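Vinh Lý
8/10/24
Selling my old leather jacket taught me more about postage than I ever wanted to know, so a short thread for anyone clearing out a wardrobe.

Weigh it first. Kitchen scales are fine if you put a mixing bowl on top and zero them. Mine came to 900g before packaging, and I had already listed it at the cheaper rate. I paid the difference myself.

Measure it folded as well. Sleeves in, then fold up from the hem. Do it on a bed, a table is never big enough.

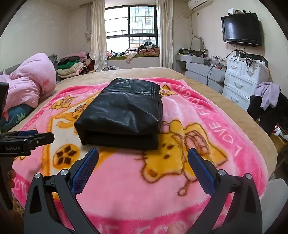

Don't store leather in plastic. For posting it's fine for a couple of days, but I put tissue paper round it first and then the bag. Vy Phí told me that one and she sells far more than I do.

Boxes: I used to buy them. Now I ask at the chemist in Fendonport on delivery day and they let me take what I like.

Get proof of posting every time. I had a scarf go missing in June and the buyer wanted the full £15 back. No receipt, no claim.

Returns. I give people 2 days to tell me if it doesn't fit and I put that in the listing. Also put the pit to pit measurement in, as the size on the label means very little with older coats.

Next up is a pair of boots, once I find the other lace. Will add to this when they've gone.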